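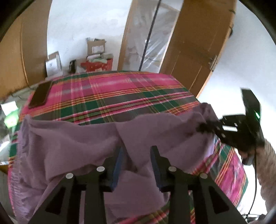

Making the Bed, Folding the Blanket: What Slows Us Down in a Shared House
Project report, Household Studies elective
2023-01-15

When our tutor asked us to pick an everyday job and look at it properly, most of the class went for cooking or washing up. I chose bedding, partly out of love (I grew up in a house where the beds were always done before breakfast!) and partly because the share house I live in on Pustent Road is hopeless at it, me included.

The question I settled on was a small one. Does the cover underneath make any difference to how easily a person can spread, straighten and fold a loose blanket on top of it? My gran always swore by a patterned bedcover because you could see what you were doing, and I wanted to find out if she was on to something.

What I did

I kept a diary over the mid-year break in July and then carried on through the term, writing down every time a blanket was spread or folded on one of our beds. By the end I had 161 entries, and 124 of them were complete enough to use. The rest were missing a time or the name of the cover, usually because someone had wandered off to put the kettle on.

We used 3 covers: a plain cream one, a quilted one from the op shop, and a plaid. The top layer was whichever blanket the person liked. I timed everything on my phone and asked each person to say when they were happy with the result, which I know isn't very scientific, but a bed is finished when its owner says so.

What I found

The plaid did well. People lined up the edge of the blanket with a stripe without being told to, and they fixed a crooked side sooner. On the plain cream cover they tended to fold first and notice the lean afterwards, then shake the whole thing out and start over.

Corners mattered more than I'd expected. Whoever got hold of both top corners before doing anything else had a much easier time of it. Pulling one side up while the other stayed bunched gave a long crease running down from the top, and that crease was a real nuisance to smooth out by hand. Fringed edges were slow too, as the fringe gets tucked under itself and has to be teased out again.

The quilted cover was the surprise of the lot. It looks lovely, but blankets grip it, so you can't slide them across and you end up lifting every time.

Problems with the project

My housemates got quicker as the weeks went on, simply from practice, and I didn't mix up the order of the covers well enough to allow for that. I'd also love to have tried different mattress heights, since the tallest of us complained about her back from start to finish.

Written for the Fisby Community College student projects page. Word count including appendix: 2,103

Search projects Enter keyword Go

Contact the Fisby student office | © Fisby Community College | Back to top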